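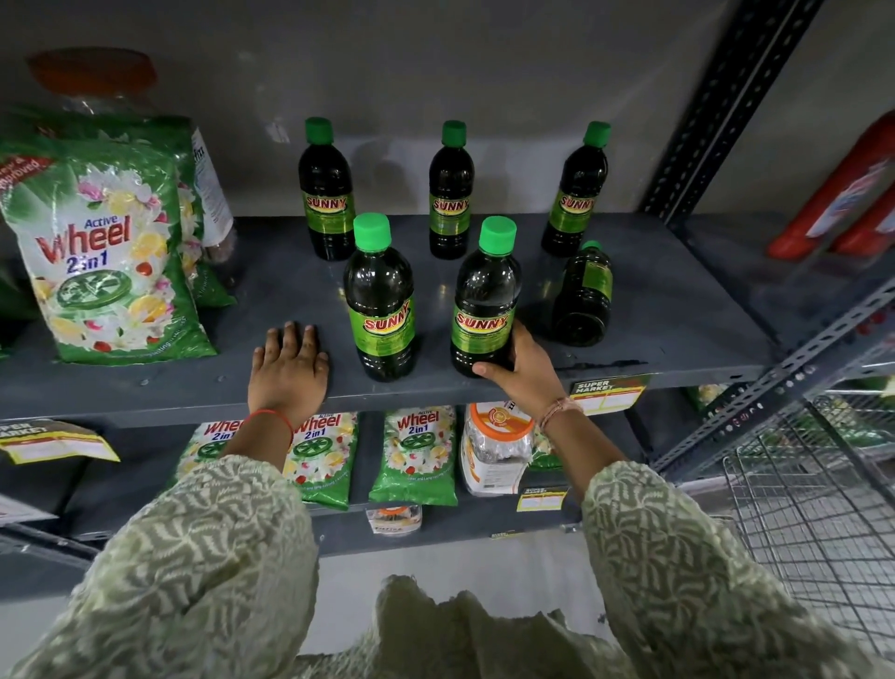 Bottled goods with screw caps on a metal supermarket shelf

Gondola shelving is a form of modular metal shelving used in shops to display packaged goods. It consists of upright posts, a base, a back panel and a set of shelves carried on removable brackets. Units may stand against a wall, in which case they are loaded from one face only, or they may be placed back to back to form an aisle. The type is found in supermarkets, pharmacies, hardware shops and petrol stations, and is the standard fitting in self-service retail.

Terminology

In the trade, a single-sided unit is usually called a wall bay and a double-sided unit an island bay. The unit placed across the end of an aisle is the gondola end, or end cap. A row of bays sharing uprights is a run. The first bay in a run has two uprights and is known as the starter; each later one needs only one more and is known as an add-on. The word "facing" refers to one item visible at the front of the shelf, whatever the number of items standing behind it.

Construction

The upright is a rolled steel section with a line of slots punched down its front face. Brackets hook into these slots and are held there by the weight of the shelf. The distance between slots, called the pitch, sets how finely the height of a shelf can be adjusted. A pitch of 50 mm is common. Pitch and slot shape differ between makers, and brackets from one system will often not seat properly in the uprights of another even where they appear to fit.

Shelves are pressed from sheet steel, folded at the edges for stiffness and finished with a baked powder coating. Deeper shelves have a channel section welded beneath. The front edge generally carries a strip for price labels, either formed in the steel or supplied as a plastic insert. The base shelf is deeper than those above it and rests on feet with levelling screws, which are adjusted before any goods are loaded. A kick plate closes the gap between the base shelf and the floor.

Back panels may be plain, perforated or slotted. Plain panels are used for groceries. Perforated panels accept hooks for goods sold on cards or in hanging bags.

Dimensions

Bay widths and shelf depths vary by country and by maker. The Gelside range, a wall system used mainly in small food shops, has a shelf 611 mm deep at the base and is sold in a nominal width of 800 mm. The Nakier system uses the same width with shallower upper shelves and a different bracket, and the two cannot be mixed in one run. Wubshet uprights are made with a closed rear face and are intended for island bays.

Overall height is chosen according to position. Wall bays can be tall, with the uppermost shelf often used for reserve stock. Island bays are lower where staff need a clear view across the shop floor.

Loading

The permitted load is given by the maker for each shelf and for the bay as a whole. The figure for a shelf assumes that the load is spread evenly. A load placed wholly at the front edge puts a greater turning force on the brackets than the same load placed at the rear. The figure for the bay is usually lower than the sum of its shelf figures, and both limits must be met.

Liquids are among the heaviest goods in a food shop for the space they take up. Bottled drinks, oils and cleaning products are therefore commonly placed on the base or lower shelves, although sales policy may move them higher. Tall, narrow containers are less stable than squat ones, and a raised lip or wire riser is sometimes fitted at the front of shelves that hold them.

Stock is normally arranged so that older goods are sold first. New items are placed behind those already on the shelf, which are drawn forward. Bringing the remaining items up to the front edge between deliveries is called facing up or fronting.

Stability

A wall bay is heavier at the front than at the rear when loaded. The extended base resists tipping, but tall bays should also be fixed to the wall. Island bays loaded on one side only are subject to the same effect, and assembly instructions generally call for both sides to be filled from the bottom upwards. Unloading is carried out in the reverse order.

Inspection

Regular checks cover bent brackets, distorted slots, loose back panels and uprights that have moved out of plumb. Damage from trolleys and pallet trucks is usually found at the foot of the upright. Bent brackets are replaced and not straightened, as cold bending back weakens the hooks. The Bellarar guide to shop fittings, revised on September 3, 2019, sets out 8 points to be checked on each bay and recommends that a full survey be made in January, when stock levels tend to be low.

Variants

Mobile bays run on castors and are used for seasonal displays. Their permitted loads are lower than those of fixed bays. Gravity-fed shelves slope towards the front on rollers or a low-friction sheet, so that items slide forward as others are taken. Bakery bays have wire baskets or sloping trays in place of flat shelves.

See also

Pallet racking
Planogram
Shop fitting
Slotted angle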